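Denholm Community Help > Home & Garden > Odds and ends

Small black box, lid or no lid? Trying to match up cases before I post them

Posted by Catríona Hegarty, 3 June 2018

Hi all, quick one hopefully. Clearing out my uncle's workroom, he kept everything in little black boxes, screws, watch bits, stamps, you name it. I've got most of it sorted and want to sell the empties as a job lot, but I keep ending up with odd ones. Some are shallow and open, black rims, pale inside. Others look like a closed case with a lighter strip along the top. I can't work out if the open ones are the bottoms of something or just trays that were always open.

Tried pushing a few together. Some sort of go, some don't, and I'm scared of cracking a corner. No labels on any of them, no maker's name that I can find. Would a buyer want them paired up or do people not care? Also how do you post them without the rims getting bashed. Need the room clear before the end of the month so not looking for a big project, just want to do it right enough that I dont get returns.

Thanks in advance, Catríona

Kosmas Tsolakis

Put them in a bag, sell as "assorted boxes", done. Life's too short. I sold a load in May like that and had no complaints.

Jagadeesh Ramasamy

Bit more to it than that if you want a decent price! I've sold small storage for years, mostly to model makers, and they do care. They'll message you asking will it shut, does it stack, is the inside clean.

First thing, clear a big plain table and get them out of the carton. I used to do it on the carpet and lost half an afternoon to it. White is best as black rims show up properly and you can see chips. Then put a closed one and an open one near each other and look at the corners before you try to fit anything.

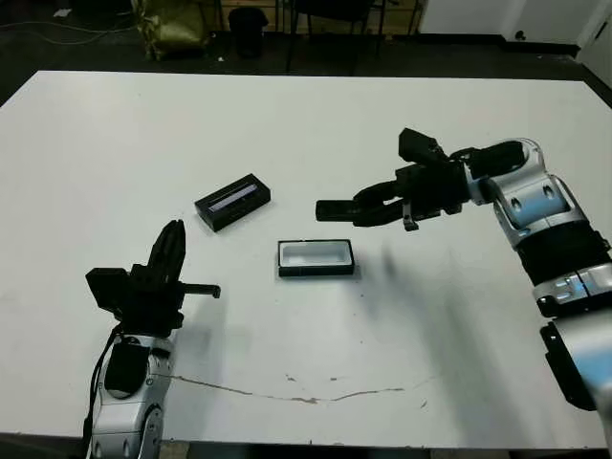
What to check

Corners. If one has slightly bevelled corners and the other is dead square they probably weren't made together. Not a firm rule but its saved me a lot of forcing.

Length. Lay the closed case next to the open one, long side to long side. If the open one is a fair bit shorter, stop there.

Rims. Run a fingernail along the top edge of the open box. A lid that belongs to it nearly always needs a step or a lip to sit on. Flat all the way round, I'd call it a tray and list it as a tray.

The pale strip. Could be a label holder, could be a window, could be just decoration. Look at it under a lamp. If you're not sure don't say in the listing, just say "paler strip on top" and let them look at the photos.

Never force them. If it doesn't drop on with its own weight or a light press it's not the right lid. Thin rims go white at the stress point and then split, usually after it's been posted of course.

Then three piles. Complete, trays, unknown. Sell the complete ones seperately and bundle the rest.

Posting: fill the open ones with scrunched tissue so the sides can't flex, wrap each one on its own, stiff card between layers. Don't nest them tight, they scuff. I use the Rastbridge cartons as they're a good depth, but any stout box will do. Shake it when it's taped up. If you hear anything, open it again.

Milagros Aguirre

Agree with Jagadeesh on the nail test. Only thing I'd add, wipe them before you photograph. Barely damp cloth, then a dry one. Dust in the corners of a pale inside looks like staining in photos and people will ask. I had a tray sit unsold for weeks, cleaned it, re-did the picture, gone the next day.

And measure the INSIDE as well as the outside. That's what buyers want and hardly any listings have it.

Catríona Hegarty

Brilliant, thank you both (and Kosmas, tempted!!). Did the corners thing just now on the kitchen table and have 4 that I'm fairly happy go together. Rest are going down as trays. Off to find tissue paper.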